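Saturday, evening

Target for the kitchen set was 200 accepted episodes by the end of the day. I stopped short of it and spent the last two hours on replay checks instead. Writing it down now while I still remember which batch went where.

Started with the Clida exports from Friday night. All of them loaded, but the action stream and the state stream disagreed by one step in every file. The recorder writes the command after the simulator has advanced, so each action was being paired with the state it had already produced. A policy trained on that would learn to copy the last motion. I moved the write to before the step call, re-ran the converter on the old files with a one-step shift, and compared the two by replaying from the stored initial state. Final joint positions match to the fourth decimal. Good enough. The old files stay in the folder with a suffix until Truria confirms that their loader reads the new ones.

Then the scene randomizer. Alorau is the name we gave the stone countertop kitchen, and it has been the slow one all month. Object poses are drawn first and checked for overlap second, so on a crowded counter the sampler throws away most of its draws. I raised the minimum spacing between objects and cut the number of distractors. Reset time dropped enough that I no longer go and get coffee between episodes. The cost is that cluttered layouts are now underrepresented, and I will need a separate pass for those. Put it on the list for December.

Teleoperation from late morning on. The task is pick up the mill, lift, hold, place back on the counter. Same arm model as last week, same wrist limits. I do these in blocks and take a break after each one, as my inputs get lazy near the end of a block and the laziness goes straight into the data.

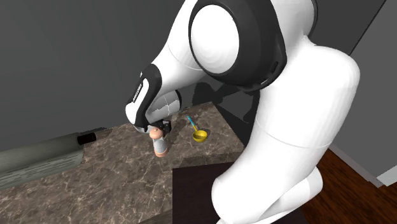

Data collection / Alorau / mill pick

Approach from over the counter, fingers at the top of the mill. The shape is awkward for a two-line grasp rule. The knob is wider than the neck under it, so closing on the knob and closing on the neck are two different grasps with two different slip behaviors. In the first block I mixed them without thinking. In the second I logged the grasp type as a field and alternated. I want both in the set, but I want to be able to separate them when the success rate comes out strange.

The ladle is the other thing to watch. It lies to the right of the mill with only a short gap of bare stone, and any approach that swings in low from that side risks clipping it. I rejected every episode where the ladle moved before the grasp closed. Episodes where it moved after the lift I kept and flagged. Not sure about that decision. If the flagged ones turn out to be a large share, I will filter them and collect more.

Object tilt is a smaller problem. Some initial states have the mill leaning a little when the episode begins, and I can't tell from looking whether it is the sampled pose or the object still settling. Added 100 physics steps after reset before recording starts, with no commands sent. If it is still leaning after that, the pose is stable and the episode is fair.

Timeouts: the limit is 1000 steps per episode. My slow grasps on the neck come close to it. I thought of raising the limit and decided against it. Long episodes are mostly hesitation, and hesitation is what I am trying to keep out. Practiced the neck grasp for half an hour with recording off and the lengths came down.

Afternoon, ran the augmentation script over the accepted episodes. It cuts each one into approach, grasp and lift, transforms the segments to new object poses, and re-simulates the result. Anything that fails in simulation is dropped. Requested 3000 generated episodes. The first lot I watched had a visible jerk where approach meets grasp, from interpolating orientation in Euler angles. Switched to quaternions and the jerk is gone. Restarted the run from zero, and it is going now on the second machine.

The Kırmızıgül folder broke the uploader again. The path contains characters that the old script reads as ASCII, and it quits without an error message. I forced UTF-8 on both ends and added a file count check at the close of each upload. Should have done the count check in the first week.

Left for tomorrow:
Second operator's view settings, which still default to the wrong camera.
Finish the neck grasps.
Hold out a set of initial poses for evaluation before the generated data gets mixed in.
Look at the gripper command. It is logged as open or closed only, and the real controller takes a width.

Generation run is still going. Leaving the machine on overnight.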